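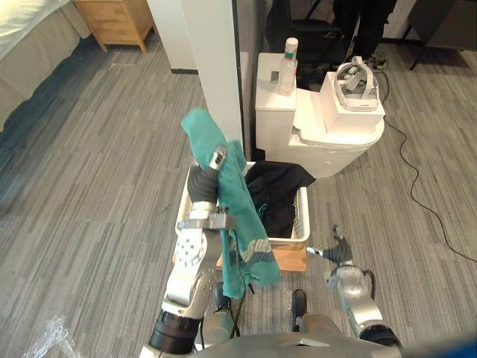
Logger news: the Goline 4 goes into the cold stores

If you rang the workshop last week and got no answer, sorry! We were all over at Brovville, crawling about behind pallets of frozen peas with cable ties in our teeth. The first full set of Goline 4 temperature loggers is now in and running at the Manilar cold stores, and we couldn't be more pleased with how it went.

For anyone new to the list, the Goline 4 is our four-channel logger, the grey one with the screw terminals along the bottom. It takes thermocouples or platinum probes on any channel, and you can mix them, which the old model never let you do. At Brovville most channels are on type T thermocouples, with a platinum probe next to each evaporator where the site engineers wanted a closer reading. There are 76 loggers in all, on one pair of wires per building, each reporting back to a small panel in the gatehouse.

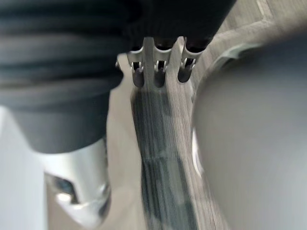
Dark fabric with a ribbed edge, seen close up.

The part we were nervous about was the doors. Every time a loading door opens, the air near it warms up in seconds while the stock itself hardly changes, and the old system used to send the night shift an alarm for every lorry. Kenji Park spent most of September on a filter that watches two probes together, one in free air and one buried in a dummy block, and only shouts when the block starts to move. On the old system the site had 2,068 alarms in its last three months. We'll print the matching figure for the new one when it has had three months of its own, but the night shift have already told us they like the quiet.

We've had a lot of questions about memory, so a quick word on that. Each channel now holds 3,424 readings before it starts writing over the oldest, up from 1,636. At one reading every 15 minutes that gives you just over 35 days with the network down, and the logger sends the backlog by itself as soon as the line comes back. Kenji pulled the plug on building two over a weekend to try it and every reading turned up on the Monday, in order, with the right times on them. There was cake.

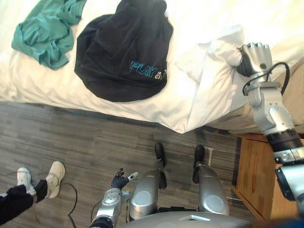

A few things we learned on site, which may help if you're fitting your own. Keep the thermocouple cable away from the defrost heater supply, even if it means going the long way round the rack. We lost half a morning to a channel that jumped by two degrees whenever the heaters came on, and moving the cable by the width of a hand cured it. Put the logger itself outside the cold room if you can. It will work inside, but the display gets very slow and you'll be pressing buttons in gloves. And do label both ends of every cable before you pull it through (yes, we know, we know).

The Ignacio software has been updated to go with all this. Version 6 draws all four channels on one chart, lets you drag a box round any stretch of time and saves that bit straight to a spreadsheet. It also remembers your column widths, at last. If you already have Ignacio 5 the update is free, and your old files will open in it without converting. 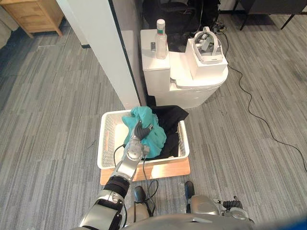

Teal and black items in a white basket on a wooden board.

Next up is a battery version for refrigerated vans. Two are on the bench now and the boards look lovely. We'd like to hear from anyone who runs three or more vans and would put up with us for a day of fitting, so drop Kenji a line at the workshop and say which probes you use at present. Bring your awkward ones, those are the most fun.

The calibration bath is back in service too, so send your probes in whenever you like. Please take the batteries out first.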